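About Us

Karkach is a furniture repair school and workshop in Felport, in the old ropeworks behind the harbour. We teach people to mend chairs, tables, drawers, shelves and nearly anything else with a joint in it, and we mend the same sorts of things for people who would prefer to leave it to us. We've been at it since 1995 and we still get excited when somebody carries in a wardrobe door under one arm.

How we began

The school started as an evening class with one bench, a borrowed set of clamps and a kettle that tripped the lights. The idea was to teach cane seating, because Felport was full of cane chairs with holes in them (the old hotels along the front had sold them off by the vanload). The cane class filled up, and then people started asking about wobbly legs, and then about drawers that stuck, and by the second winter we had stopped pretending it was a cane class.

We took on the ropeworks when the class outgrew the room. It is long, draughty and wonderful. The light comes in from the north side all day, which is just what you want for matching a stain, and the floor is so uneven that every table we finish has to be carried to the flat slab by the door before we can tell whether it rocks. We have thought about levelling the rest. We've decided we're fond of it.

Karkach was the name painted over the loading door when we moved in. It belonged to a chandler's that had closed long before, and it seemed a shame to paint over such good lettering, so we took it on.

What we teach

Our main course is called First Repairs and it runs for 5 evenings, starting at half past six. You bring a piece of your own, small enough to get up our stairs, and you work on it from the first evening. We don't hand out practice pieces. We think people learn faster when it's their gran's stool on the bench, and they certainly ask better questions! Along the way you'll take a joint apart without splitting it, clean off old glue, cut and fit a patch, clamp up square and put on a finish you can live with.

After that there are 3 longer courses, and you can take them in any order:

Seats and Weaving — cane, rush, seagrass and webbing. Still our first love. Expect sore fingertips and a great deal of chat.

Carcass and Drawer — the big boxy things: chests, cupboards, bookcases, desks. You'll learn why drawers stick in April and run freely again later on, and what to do about runners that have worn to a slope.

Finishes — shellac, oil, wax and paint, with one whole evening on getting rid of water rings, which is the evening everybody brings a friend to.

We also open the benches in the afternoons to anyone who has done First Repairs. There is no teaching then, but there is always someone from the workshop within shouting distance, and the glue is free.

The workshop side

If you'd like us to do the mending, bring the piece in or send us a few photographs and a rough size. We'll tell you what we think it needs and what it will cost, and we'll tell you if we think it's a job you could do yourself on a Saturday morning kind of budget of time and patience. Plenty are. We're happy to sell you the right glue and wave you off.

Most of what we take in is ordinary household furniture, and that's how we like it. We have worked on good antiques, and we enjoy them, but a kitchen chair that gets sat on at every meal has a harder life than most museum pieces and it deserves a proper repair. Last year 311 pieces came through the workshop. The oddest was a folding pulpit. The most common, as ever, was the dining chair with a loose back leg.

How we like to work

We use as little as we can. If a joint is sound we leave it alone, and if a part can be saved we save it, even when a new one would be quicker to make. Old surfaces get cleaned before anyone reaches for the stripper. When we do have to add new wood, we mark it on the hidden side with our initials so that whoever mends it next knows what they're looking at — someone will be next, and we like to be good company for them.

Fixings cause more friendly arguments in our tea breaks than anything else. Some of our tutors would glue every joint they ever met, and others point out, quite fairly, that a great deal of modern furniture was made to come apart and ought to stay that way. A corner in pale wood with a small domed metal screw head near the joint and a narrow dark gap along the seam is the sort of thing they'll happily discuss for the length of two teas. We teach both ways. You'll learn to look at how a piece was put together first and to work with what the maker had in mind, and you'll learn which screwdriver fits which screw, a subject on which we hold strong views.
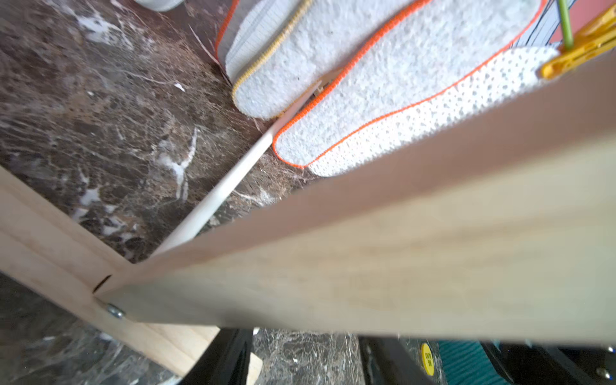 Friends and neighbours

We share the ropeworks with Tarawneh, the upholsterers, who have the far end and a much warmer stove. If your chair needs new stuffing as well as a new leg, we simply carry it down the room. They run their own classes and we can't recommend them highly enough, particularly the one on buttoning.

Our timber offcuts go to the Flultlow allotments on the hill, where they turn up again as plant labels, cold frames and one very handsome bench. In return we get rhubarb. It's a good arrangement, and in the spring it's a slightly overwhelming one.

Coming to see us

The workshop is open from nine until four, and the door is the green one on the harbour side. Please ring the bell and then give us a minute, as someone is usually holding something that can't be put down. There's a ramp at the back for wheelchairs, prams and sideboards, and the main bench room is on the ground floor; the upstairs benches can be swapped for downstairs ones if you let us know when you book.

Course dates go up on the noticeboard page as soon as we have them. First Repairs fills quickest, but we keep a list for cancelled places and people do get in from it, so it's well worth putting your name down. Bring an apron, and a cushion if you're joining us for Seats and Weaving.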